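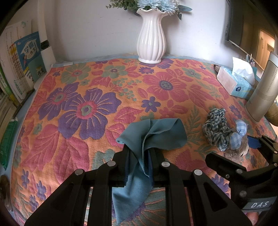 Re: [Trernorura-sew] To prewash or not to prewash, again

4 comments · 2 shares

Hye-jin Yoo wrote:

> Hi all, sorry if this has come up before (I searched the archive
> and got 423 hits for "prewash" and gave up by the second page).
>
> I have been sewing for a little over a year and I've never washed
> anything before cutting it. My pieces are small, mostly pouches and
> drawstring bags, and I like how crisp the cotton is straight off the
> bolt. But I want to make my first real garment, a wrap skirt with a
> lining, and my sister says I'm crazy to cut into it unwashed.
>
> The outside is a checked cotton from the place on the main street in
> Garkedmont and the lining is a plain rayon I got cheap. Do I wash both?
> Separately? Hot or cold? And what do you do about the raw ends, mine
> turn into spaghetti. Also does anybody really iron it all afterward?
> I have a very small ironing board and not much patience.
>
> Thanks,
> Hye-jin

Hye-jin, hi, and welcome to the oldest argument on this list! I think we were fighting over this one back when the list still came as a digest and you had to scroll past everybody's signatures to find out who was mad at whom.

I'm a washer. I wasn't always. My conversion came from a pair of pajama pants I made for my nephew out of a really lovely flannel, unwashed, cut exactly to his measurements, and I was so proud of the hems. One trip through my sister-in-law's dryer and they were capris. He wore them anyway, bless him, but I have a photo of his ankles at breakfast that gets sent to me every year on my birthday.

So for the skirt, your sister is right, wash both. And wash them separately, the first time anyway. Rayon gets weak and sulky when it's wet and I wouldn't want it wrapped around a couple of yards of heavier cotton getting yanked about. I do mine in a mesh bag on the gentle cycle, cool water, and hang it over the shower rail. It will come out feeling like cardboard and you'll think you've ruined it. You haven't, it softens right up under the iron.

The bigger thing with a lined skirt is that the two fabrics shrink differently. If you skip the washing, the cotton might come up a little and the rayon might come up a lot (mine lost 2 inches in the length once, and I measured twice out of disbelief), and then you've got a lining that hauls the hem up from inside and the whole thing puckers like a drapery swag. Very hard to fix after the fact. I've tried. I ended up taking the lining out and wearing a slip.

As for temperature, my rule is to wash it the way I plan to wash the finished thing, only a bit meaner. If I know I'm going to be lazy and toss the skirt in warm with the towels, then the yardage goes in warm with the towels. If it's something I'll hand wash forever (ha), I hand wash it now. What you don't want is to baby the fabric beforehand and then bully the skirt.
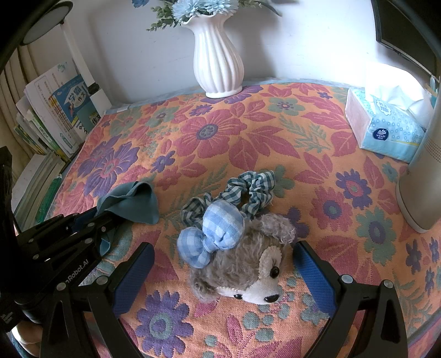
Now, raw ends. Spaghetti is the perfect word for it. There are people here who serge the cut ends and if you have a serger, great, do that. I don't. I run a zigzag along each end, nothing fancy, whatever color is already in the machine, and it takes as long as the kettle does. My old Sosano has one zigzag setting that still works and that's the one I use. Before that I used pinking shears, and that's fine too, you'll get fuzz but not the big ropes that knot around everything. Somebody on here a while back swore by snipping a little triangle off each corner. I tried it and couldn't tell whether it helped, but it's free and takes no time at all, so maybe give it a go and report back.

Checks have their own problem, which I'd be cruel not to mention. They can come out of the wash skewed. When you pull it from the machine, give it a good shake and tug it on the diagonal, a little one way and a little the other, until the lines sit square again, and do it while it's damp. Once it dries crooked you'll be steaming it for an hour. And buy a bit more than the envelope says! Between shrinkage and matching the checks at the side seams I'd get an extra half yard without even thinking. If there's any left over you're already a pouch person, so it won't go to waste.

Do I iron it all? Sigh. Yes, mostly. On a small board I fold the length in half selvage to selvage and feed it across, letting the finished part drop onto a clean chair on the other side. I put the radio on. It isn't fun but cutting out wrinkled fabric is how you get one skirt panel that's mysteriously wider than its twin. If you really can't face it, take it off the line slightly damp and iron it then, it goes so much faster.

For the little things, the pouches and bags, I wouldn't change a thing. I don't wash for those either if they're never going near a washing machine. Same with quilting scraps under 8 inches or so, they just come out as a wad and you spend your evening picking threads off them. The one exception for me is anything red or very dark blue, I'll at least soak a corner in a bowl of warm water and see what color the water goes. I once had a navy binding bleed onto a cream place mat and I still keep that one face down.

If you're going back to the shop in Garkedmont, ask at the counter whether they've got the washing instructions from the end of the bolt. They used to jot them on the receipt if you asked nicely. And Raju, the notions place, carries the wide mesh bags with the decent zippers, mine has lasted up to a hundred washes by my very unscientific reckoning and the zipper still runs.

Tell us which wrap pattern you're using, too. If it's the one with the tie that threads through the side seam, stay-stitch that opening before you do anything else to it. I'm making another one myself for November and I have the instructions out on the table already, so write me off-list if you get stuck at the waistband.

Show more replies
Share · 8 likes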